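Stopping a bread bin from turning into a mould farm

Posted by Ruth Nina in Kitchen and Larder
Aug 6, 2026

I bought a Bech bread bin in June, the enamel one with the lid that shuts like a bank vault. Before that our bread lived in its paper bag on the worktop and went hard, which I could cope with. Now it stays lovely and soft for two days and then grows a beard. I have thrown out 6 loaves so far and my other half has started calling the bin "the lab".

I wash it, I dry it, I don't put warm bread in it. The loaves are from the bakery on Atora Road, so no preservatives, and they're big round things that take us most of a week to get through. The kitchen is small and faces south and gets steamy when anyone so much as thinks about pasta. Is it the bin, the bread or me? I'd like to keep the bin as it was not cheap and it matches the kettle.

Sorry if this has been asked before. I did search but mostly found people arguing about butter dishes.

11 replies, 2 shown as helpful

Tonetance
Marked helpful by the poster

It's the bin, mostly. A lid that fits that well keeps all the damp from the loaf in with the loaf, and a sunny kitchen does the rest. Mould could hardly ask for more if you put a small armchair in there.

Prop the lid open a crack. I use a wooden clothes peg, which looks daft and works. If you can't bear the peg, check the back of the bin, as some have vent holes and a sticker over them that you're meant to peel off. I had mine for a year before I noticed the sticker.

Then wipe the inside with white vinegar, neat, on a cloth. Go round the rim and under the lid where the crumbs get stuck. Leave it open overnight. Plain washing up liquid gets rid of the crumbs but the spores seem to regard it as a light shower. I do mine every other week, or when I remember, so every other month.
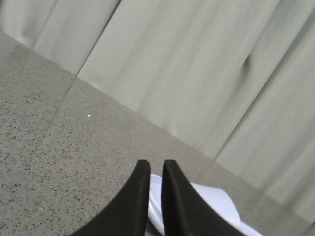

Does the bread need to be wrapped inside the bin as well?

Loosely, in a cotton bag or a clean tea towel. The cloth takes up a bit of the damp and stops the crust going leathery. Plastic inside a closed bin is a greenhouse inside a greenhouse. Wash the cloth every week with something hot, because a crumby tea towel will pass the trouble on to the next loaf.

With a loaf that size I'd also cut it in half on the day you buy it, slice one half and freeze it. Toast it straight from the freezer. If you want it soft for sandwiches, leave the slices out on a plate for an hour, or less in your kitchen by the sound of it.

And move the bin off the sunny side if there's anywhere else for it to go. I realise this may mean it no longer matches the kettle from certain angles.

Rotiden

fridge. mine lasts ages in there

edit: ok yes it goes stale, I only eat toast so I've never noticed. calm down everyone

crumbly_in_kent

Please ignore the fridge person. Cold makes bread go stale faster, even if it does hold the mould off.

I agree with most of what Tonetance said apart from the vinegar, as I think bicarb is kinder to enamel. A spoonful in warm water, wipe, rinse, dry properly. My aunt's bin lost its shine inside after years of neat vinegar, though she also kept onions in it, so who can say.

The other thing is the cut side. Stand the loaf cut side down on a board and put nothing over it. It'll last a couple of days like that with a decent crust, and you can keep biscuits in the bin.

Ruth Nina

Thank you all. There was a sticker.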